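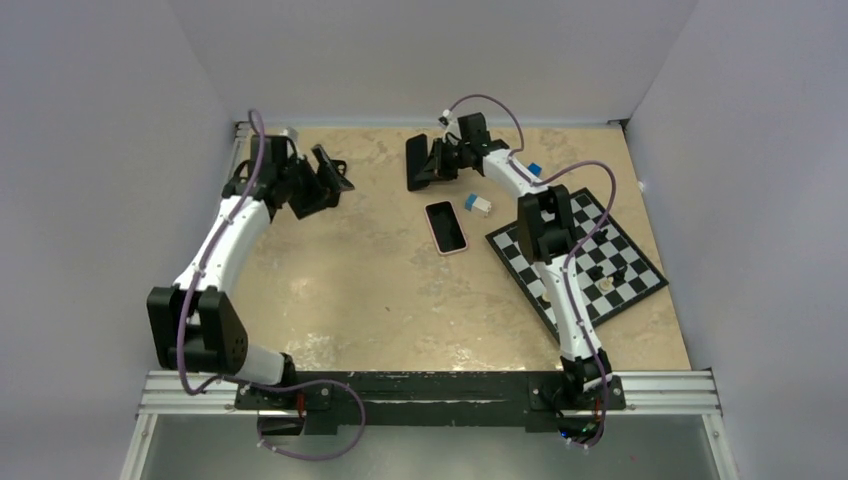 Notebook, two-arm bench build, July 2025

OK, long entry, because I skipped the last couple of sessions and if I don't write this down now it's gone. I'm doing this at the shared shop in Jundwood as usual, bench by the door, with a bag of pretzels standing in for dinner.

Where things are. Both arms are up on the one long mounting plate and the plate is bolted down on top of the extrusion rail at the front. I'm so glad I went with the single plate! The old setup had each arm on its own little foot, and every time I bumped the table one of them would shift a hair and I'd lose an evening figuring out which. With one plate they can at least only be wrong together. I put threadlocker on the plate screws (the blue stuff, don't anybody use the red, I want to be able to get this apart again).

Panels: the gray walls are in on the back and both sides. I went back and forth on painting them and ended up leaving them plain light gray, and I like it. Quiet background, easy on the eyes. The tabletop is the beige marbled one, and I know, I know, it looks like somebody's kitchen. It was the right size and it was sitting in the Stuvumport surplus pile for 40 bucks, so kitchen it is.

Cables. Still the part I'm least happy with. The purple ones are just riding along the outside of the arms with a loop left above each wrist for slack. The loops work better than I expected for ordinary reaching, but on the left arm there's way too much extra, so it hangs down by the elbow and then curls over the front edge of the mount, and I keep catching it with my sleeve. To do: shorten the left run or add a clip near the base. The right one behaves, comes down the arm and ends at the connectors by the base without making a fuss. Copy whatever I did there. (I don't remember what I did there. Look at it before touching anything.)

If you clip the cable, clip it with the wrist rolled all the way to one side and then check the other side too. In March I clipped it with the wrist in the middle, felt very pleased with myself, and pulled a connector half out on the first full roll.

Stuff on the table for tonight: chessboard on the right, turned on the diagonal, with a few pieces standing on it, plus the little block with the light blue top, plus the phone in the pink case lying face up in the middle between the grippers. The idea is three kinds of thing to grab: tall and skinny, chunky and easy, flat and annoying. The phone is the annoying one. It lies so low that the fingers want to ride up over it, and I'm not willing to press down hard on glass to find out what happens. Plan is to have one gripper push the long side gently while the other waits across from it as a stop. If that's hopeless I'll stick a couple of felt dots under the case and call it progress.

Why diagonal for the board? Square to the table, the right arm had to fold up really tight to get at the near squares, and the elbow joint complained (error 4 again, the overload one). Turned like this there's more room at the near corner. The catch is that the right arm now passes straight over the board on its way anywhere, so the lower link and the joint hang over the squares and I can't see part of the board from my stool. I have to stand up and lean to check on pieces. Might slide the whole board back a bit next time and see if I can have both.

Homing. Redid it for both arms with the new Rultudora routine and wrote the offsets on tape under the bench. The left shoulder came back as 3,210 counts, and I ran it again to be sure and got the same number, so I believe it. The right shoulder wandered by a few counts between runs. Could be the belt, could be me leaning on the plate while it was homing, which I was absolutely doing the second time. Run it again hands off!

Loop time is sitting at 123 milliseconds with both arms talking on the same line. Too slow. You can feel it when you lead the arms around by hand, everything shows up a beat late, like a bad phone call. I think splitting them onto separate adapters fixes most of that. There's a spare adapter in the Paquette box, top shelf, under the heat shrink. If you're reading this and you took it, please put it back, I won't even ask.

Gripper notes. The angled plates on the left one still feel a touch loose at the pivot, so I want to try a thin nylon washer there. On the right gripper the wide flat finger is great for the block and lousy for chess pieces; it kind of shoves them over before it closes. Coming down with more of a tilt ought to help. I'd also like a strip of rubber on the inside face, maybe cut from an old bike tube, but glue it AFTER sorting out the washer on the other one so I'm only changing one thing at a time. I say this every time and then change five things.

Next session, in whatever order I feel like: cable clip on the left, second adapter, right shoulder homing, washer. Then try the phone push at the slowest speed with my hand on the stop switch. Oh, and vacuum under the rail, there's swarf down there from drilling the plate and I've been finding it in my socks.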